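Ticket: Grasp score too high on shiny and clear objects, suction of wrong pixels in the training set
Project: Pirkex bin picking, learned grasp ranking
Opened by: Teresa Moriarty
Assigned to: Senan Egan
Opened: Tuesday, March 20, 2018
Status: Closed, with one open point (see last entry)

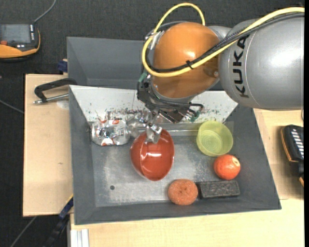 Problem as reported

The ranking network gives very high scores to grasp points where there is nothing useful to hold. It happens on crumpled metal and on clear plastic. On fruit and on the plain cups the ranking looks normal to me.

In the last evaluation we made 92 grasp attempts on mixed objects with the network from the new training run. The previous network reached 88 percent on the matte objects, and the new one is the same there, so I do not think that the training itself is broken. But on the reflective objects the new one is clearly worse than the old one, and this was the run that should improve them.

Expected: a low score when depth is missing or not reliable.
Got: a high score, the arm goes down, the fingers close, no object.

How to repeat it

1. Load the evaluation config from the Druno branch, without changes.
2. Put in the bin at least one crumpled can, one piece of clear packaging and one glossy bowl. The bowl should be tilted, not flat on its base.
3. Run the ranking only, with motion disabled, and save the score map.
4. Look at the score map next to the raw depth. The high scores are sitting on the holes in the depth.

For me it repeats every time if the can and the clear piece are close together. If they are far from each other it is less often.

Comment, Senan Egan

Thank you, this is a good report. Before I look into the network I want to exclude the simple things. Please can you check:

- Is the hand-eye calibration from this week or from before the tool was changed?
- Is the hole filling in the depth preprocessing on or off?
- Are the labels in the new training run made by the gripper width or by the lift check?

I ask about the third one because we changed it in the Bednárik script and I am not sure that both machines have the same version.

Comment, Teresa Moriarty

Calibration is from after the tool change. I repeated it anyway and the result moved by less than the camera noise.

Hole filling is on. It was also on for the old network.

Labels: I had to search a little. The training machine uses the gripper width. The evaluation machine uses the lift check. So you were right, they are different versions.

Comment, Senan Egan

Then I have a suspicion. With the width label, a grasp counts as success if the fingers do not close completely. On a thin wrinkled thing, or when the fingers take only the rim of something next to the target, the width is above the limit and we write "success". After that the arm lifts and the object falls, but the label is already saved.

Please take 40 attempts from the new training data where the target was marked as reflective or transparent, and compare the saved label with the wrist video. Only by eye, no script.

Comment, Teresa Moriarty

Done. I watched all 40. Many of the success labels are false. There are two different kinds:

Kind A. The fingers hold the object for a moment and it slips during the lift. Mostly with clear packaging, it bends and slides out.

Kind B. The fingers were stopped by another object. The worst case is a bowl or cup beside the target: one finger goes on the inside of the rim, the other one on the outside, and the width is the thickness of the wall plus some error. The planned grasp was on the can, but the label says that the can was grasped.

Kind B explains also why the distance between the objects is important. I did not see this before I watched the videos.

Comment, Senan Egan

Yes, this fits. Kind A is corrected by the lift check. Kind B is not corrected by it, because if the gripper lifts the bowl, the lift check is also happy. For kind B we need to know which object is in the fingers.

Proposal:

1. Put the lift check on both machines.
2. After the lift, take one image of the bin and compare it with the image before. If the changed region does not contain the planned grasp point, save the attempt as "other object" and leave it out of the training.
3. Mark pixels with missing depth as a separate input channel, before the hole filling. Now the network cannot know which depth was measured and which was filled.

I would do 1 and 2 first, train, and only then do 3. If we change everything together we will not know which change helped.

Comment, Teresa Moriarty

I agree with the order. One question about step 2: when a round object rolls after the gripper touches it, the changed region becomes large and could contain the planned point by accident. Should I put a limit on the size of the region?

Comment, Senan Egan

Please put a limit, yes. Take the size of the largest object in the Gikosik list and add a margin. The attempts above the limit we throw away. We lose some data, I accept this.

Comment, Teresa Moriarty

Steps 1 and 2 are in, on both machines. I relabeled the old recordings where images from before and after exist, the rest I removed from the set. Training finished without problems.

Result with the same evaluation config: the high scores on the can are gone in most of the score maps. The network now prefers the fruit and the rim of the bowl, and it takes the can when the other things are out of the bin. On the clear packaging it is better, but I still see high scores there when it lies directly against metal.

Then I added step 3 and trained again. The remaining high scores on the clear packaging became smaller. The matte objects did not change in either of the two trainings.

Resolution

Cause: success labels were made from the gripper width only, on one of two machines. Reflective and transparent objects received many false success labels.
Fix: lift check on both machines, image comparison before and after the lift, separate channel for missing depth.
Versions of the labeling script are now written in the header of each recording.

Open point

The tilted glossy bowl. When the light makes a strong reflection on the inside, the depth there is wrong but not missing, so the new channel does not help. I will open a separate ticket for it when I have score maps from two different lamp positions. Senan, please do not delete the old network before that, I need it for comparison.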